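Unit 4: Twisted Pairs and Interference
Course notes, Introduction to Electrical Signals
Instructor: Deisy Londoño. Lab sections: Nia Gape.

4.1 Why conductors are twisted

A signal sent over two parallel conductors forms a loop. Any changing magnetic field that passes through the loop induces a voltage in it, and the receiver cannot separate that voltage from the signal. The size of the induced voltage depends on the loop area and on how fast the field changes.

Twisting the conductors breaks the single large loop into many small ones. Neighboring loops face opposite directions, so the voltages induced in them have opposite signs and largely cancel. The cancellation is never complete. It is limited by uneven twist, by untwisted ends, and by fields that vary sharply over the length of one twist.

4.2 Differential signaling

In a balanced line, the two conductors carry equal and opposite voltages with respect to a common reference. The receiver takes the difference:

Vout = G (Va – Vb)

Noise that couples equally into both conductors drops out. The ratio of differential gain to common-mode gain is the common-mode rejection ratio (CMRR). For a differential gain of 2000 and a common-mode gain of 1, the CMRR is 2000, or 66 dB.
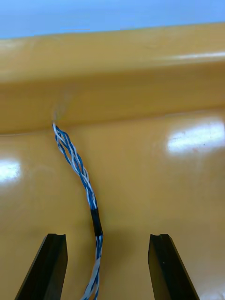 Lay length is the distance along the cable in which one conductor makes a full turn around the axis. A shorter lay gives smaller loops and better cancellation at high frequencies, but it uses more wire per unit of cable and raises the total resistance. Insulation color has no electrical effect. With wires in contrasting colors, such as the blue and white ones twisted together in the photo, the turns are easy to follow by eye, and lay length can be read with a ruler. Measure over several turns and divide – a single turn gives a poor estimate.

4.3 Terminations

Keep the untwisted section at each connector as short as the terminal allows. An open section acts as a plain loop and can undo much of the benefit of the twist. Shield connections are covered in Unit 5.

Problems

1. A receiver has a differential gain of 1067 and a common-mode gain of 0.5. Find the CMRR as a ratio and in dB.

2. A pair makes 9 full turns in 180 mm. Find the lay length.

3. Explain why two pairs in the same cable are usually given different lay lengths.

Reading: Bošković, chapter 9, through the section on crosstalk.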